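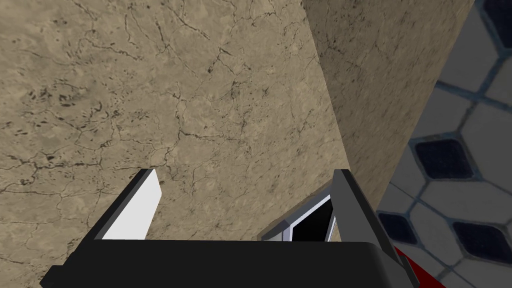
Wrist camera view from the simulator, marble on the big surface and octagon tile off to the right.

Swapping textures in your sim without wrecking your training run

I've been asked a few times how I got my grasping policy to stop caring what the table looks like, so let me walk you through it. The trick is plain old texture randomization, and you can set it up in an afternoon if your scene files are tidy (mine weren't, oh well).

Step 1. Split your materials into two groups. Group one is background stuff – tables, walls, floors. Group two is the gripper and whatever you want to pick up. Only randomize group one to start. I did everything at once the first time and the loss curve looked like a seismograph!

Step 2. Build a texture folder. Mine has 2,000 images, and I keep the busy ones on purpose. Veiny marble like the one in the render is great, with all those dark cracks running every which way, and so is tile with little navy squares in it. Strong edges that mean nothing are just what you want the network to learn to ignore.

Step 3. Pick a new texture for each surface at reset, and leave it alone until the episode ends. Swapping every frame gave me flicker, and the policy got twitchy. I use Gistach for the scene loading, and there it's one call in the reset hook. Do call it before the first render or you'll get a stale image at step zero.

Step 4. Watch the wrist view. Dump 45 frames from random resets and flip through them by hand. You're looking for stretched textures, black surfaces and fingers that blend into the background. Fix the texture scale before you touch anything else.

Step 5. Train with 5 seeds, then test on textures you held out. My runs with only 2 seeds fooled me badly back in July, when one lucky seed made a bad setting look wonderful.

Once that's stable, add lighting changes, then small camera shifts. I'm still fiddling with the camera part and will post my config when it stops embarrassing me.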